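The Register of Station Four

The Temmont Office of Recorded Work kept its register in two forms. The first was the electronic record, which went nightly to the Nidura archive and was consulted by the learning system. The second was a bound book, ruled in blue, which stayed on the shelf at Station Four and was consulted by no one but the operators.

Chukwuemeka Danladi had charge of the book. He had been appointed in April, upon the transfer of his predecessor to Isska, and he had signed the usual undertaking: that each example would be entered at the time of its completion, that failures would be entered in the same hand as successes, and that no example would be improved after the fact. He considered the third clause unnecessary until he had been at the station for a month.

The assignment for the season was household tables. The contract called for 2,000 examples, each to begin with the arm at rest over the table and to end with a single article moved from one side to the other. The operator guided the arm from a seat behind the partition, by means of two handles and a screen. The Vogler arm followed the handles faithfully, including the tremor that came into them late in the afternoon.

Rohani Hartono was the senior operator. She had formerly been employed as a court stenographer, and she held that the two occupations were closely related. She did not speak during an example. Between examples she drank tea with the cup held well away from the handles, as the rules required.

"Entry," she would say, when the arm had returned.

"Entered," Mr. Danladi would reply.

On the morning with which this account is concerned, the register stood at 1,918. There remained 82 examples to be gathered before the end of the contract, and the Office had sent a memorandum. It was addressed to all stations and observed that Station Four returned a higher proportion of failed examples than any other. It invited the station to review its practice.

Mr. Danladi read the memorandum aloud. Miss Hartono asked him to read the second paragraph again, and he did so.

"They would like us to drop fewer spoons," she said.

"They would like us to enter fewer spoons as dropped."

"Is that what it says?"

"It does not say it. The figure for Station Two was 11 in the spring and is now nothing at all."

She turned her chair toward the screen and took up the handles. The arm moved out from its rest and came down over the table by degrees. The covering for the final series was a new one, chosen by the Office from a supplier's list, white and closely printed with flowers. The earlier series had been gathered on plain gray, and it was felt that the system had become too fond of gray.

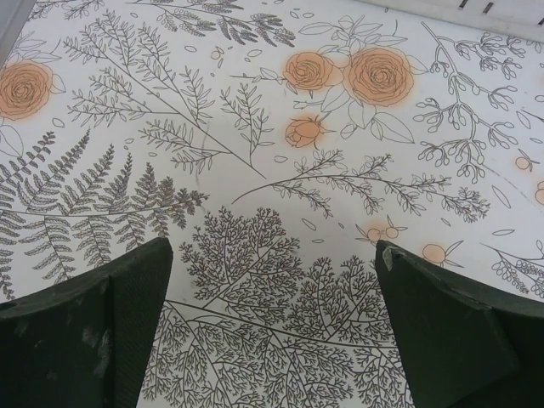
She held the arm where it was. The rules permitted a pause of any length before the first movement, provided that it was entered as a pause.

"My mother would have liked the roses," she said. It was the first remark Mr. Danladi had ever heard her make during an example, and he looked at the clock and wrote down the time.

"Shall I enter that?"

"Enter that the operator hesitated."

He wrote it. The electronic form provided no field for hesitation, but the book had a wide margin, and his predecessor had used it freely. There were notes there about rain on the roof, about a power failure, about a teaspoon that had gone under the cabinet and was recovered nine days later. He had read all of them in his first week, when the arm was out of service, and had learned more from them than from the manual.

Miss Hartono completed the example. The spoon was lifted, carried, and let go too early. It struck the edge of the table and went to the floor.

"Entry," she said.

Mr. Danladi held the pen over the column for some time. Then he wrote the number, 1,919, and beside it the word "failed," in the same hand as the line above. In the electronic form he marked the corresponding box.

He placed the memorandum inside the back cover of the book, where there were already several others.

"Entered," he said, and went around the partition to pick up the spoon.

Recent fiction

The Weighing Room
Letters to the Harbor Authority, Part 2
A Clerk at Isska
The Second Inventory
Notice of Intended Absence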